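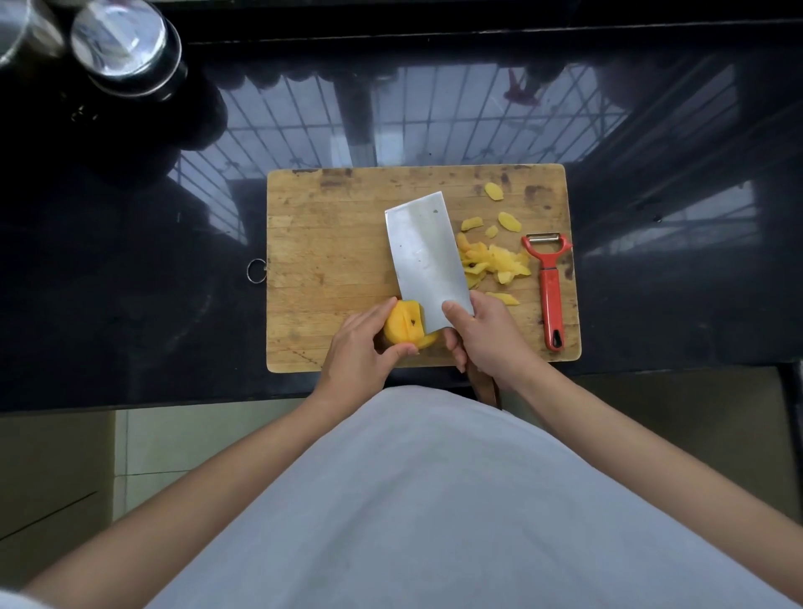

Zuletzt geändert: September, 15:60er-Fassung, Bearbeiterin Efthymia Galanis

Schneidebrett

Ein Schneidebrett ist eine ebene Unterlage, auf der Lebensmittel geschält, zerteilt und gehackt werden. Es schützt die Arbeitsplatte vor Kratzern und die Messerschneide vor harten Untergründen wie Granit.

Material und Form

Haushaltsbretter bestehen meist aus Holz oder Kunststoff. Holz gibt unter der Klinge leicht nach, nimmt aber Pflanzensäfte auf und dunkelt mit der Zeit fleckig nach. Gebräuchlich sind rechteckige Formate; manche Bretter haben an einer Seite einen Metallring zum Aufhängen.

Verwendung

Zum Schälen von Mangos eignet sich ein Sparschäler in Y-Form. Das Fruchtfleisch wird danach in Scheiben vom Stein gelöst – mit einem Kochmesser oder einem Hackmesser mit breiter, rechteckiger Klinge. Schalen bleiben bis zum Ende der Arbeit oft am Rand des Bretts liegen. 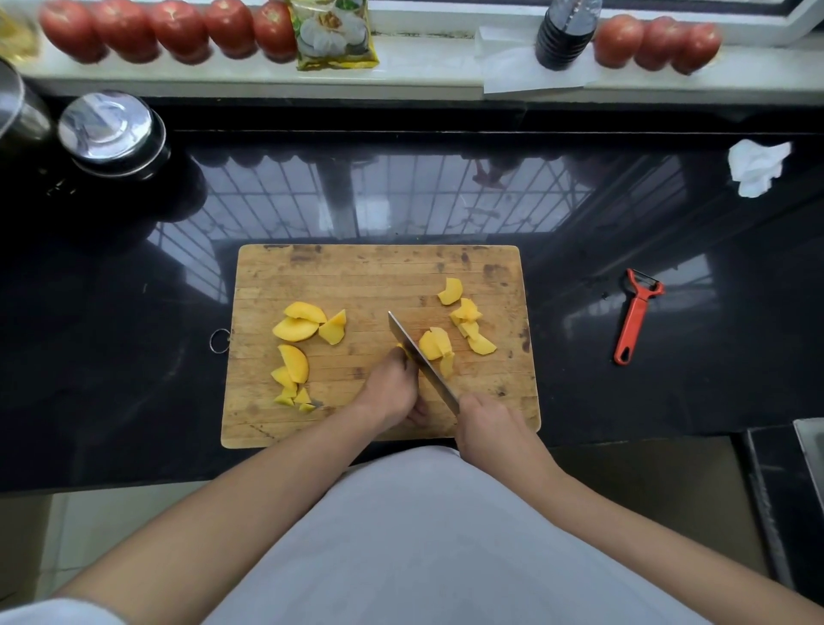 Foto: Rowena Padilla / Bildsammlung Grorley

Beim Zerkleinern führt eine Hand das Messer, die andere hält das Schneidgut mit gekrümmten Fingern. Größere Stücke werden zunächst halbiert, damit sie mit der flachen Seite aufliegen. Auf glatten Arbeitsplatten verhindert ein feuchtes Tuch unter dem Brett das Verrutschen.

Pflege

Holzbretter werden von Hand gespült und stehend getrocknet. Tiefe Schnittspuren lassen sich abschleifen, zuerst mit Körnung 60, dann feiner. Anschließend wird Speiseöl – üblich ist Leinöl – dünn aufgetragen und nach 15 Minuten abgewischt.

Siehe auch: Hackmesser, Kochmesser, Sparschäler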